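How to Set Up a Sorting Basket for Toddlers

You need a table, a plain cloth, one basket and a few solid toys.

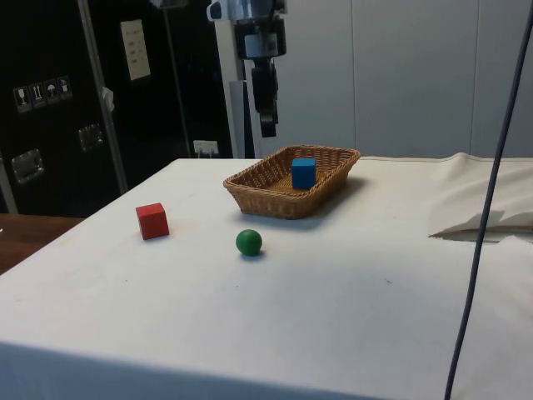

Elfriede Baumgartner wrote in to say that her basket got no attention until she cut the number of toys down. She had been putting out a whole shelf's worth every morning, and her grandson tipped it all on the floor and walked off. With three pieces he stayed put and started moving them in and out.

Three is a good number to begin with. The steps below are for a child between 18 months and three years, with an adult sitting at the table.

What you need

A low, wide basket. The sides should be low enough that a child can see what is inside while seated. Woven wicker works well and is easy to find secondhand. Run your hand along the rim and the inside before you use it. If a strand catches your skin, trim it flush with nail scissors and sand the end.

Two wooden cubes in different colors. Red and blue are easy to tell apart. They should be close to the same size so that color is the only difference the child has to think about.

One ball. It has to be too big to fit in the child's mouth. Check it with a small-parts tester, and if you have any doubt, leave it out and use a third cube.

A white or plain cloth for the table. Patterned cloths make the toys harder to pick out. Cotton is fine.

A second, smaller cloth, folded or bunched, to keep at the side. You will use it in step 5.

Setting up

1. Clear the table and spread the cloth. Smooth it from the middle outward. If it slides, put a piece of rubber shelf liner under it. Do not let the cloth hang low enough for the child to pull.

2. Put the basket toward the back of the table. The child should be able to reach into it without standing up. If your table is deep, bring the basket forward until this works.

3. Place one cube in the basket and leave the other one out. An empty basket gives no hint of what it is for. One cube already in it shows the child where things go.

4. Put the ball nearer to the child than the cube. It will get picked up first in most cases. If it keeps rolling, press a shallow dent in the cloth with your thumb, or pull the cloth up slightly to make a small ridge.

5. Keep the second cloth within your own reach. After a few rounds, lay it over the basket and let the child find what is underneath. This is a separate game, so save it until interest in the first one drops.

Running the activity

Sit beside the child, not across from them. Pick up the cube, say its color, and put it in the basket. Then wait. Count to 8 in your head before you do anything else. Most adults step in too early, and I still do it on some mornings.

If the child takes everything out, let them. Taking out comes before putting in for many children, and it can go on for weeks.

If toys get thrown, say "in the basket" once and offer your open hand. If it happens again, put the things away and try later in the day. After a nap is usually better than before lunch.

Stop at the first sign of boredom. Five minutes is a full session at 18 months.

Making it harder

Once three pieces are easy, change one thing at a time.

– Add a second basket and sort by color.
– Add a second ball and sort by shape. Cubes go in the basket, balls stay on the cloth.
– Ask for one piece by name: "Can you give me the blue one?"

Leave each version out for several days before you move to the next.

Cleaning and storage

Wipe painted cubes with a damp cloth and dry them right away. Do not soak them – the wood swells and the paint lifts at the corners. Brush the basket with a dry paintbrush to get crumbs out of the weave. Wash the table cloth at 30 degrees Celsius, or on the cold setting if your machine only shows cold, warm and hot.

Store the pieces in the basket on a low shelf, with the small cloth folded on top. Check the cubes for chips in the paint once a month.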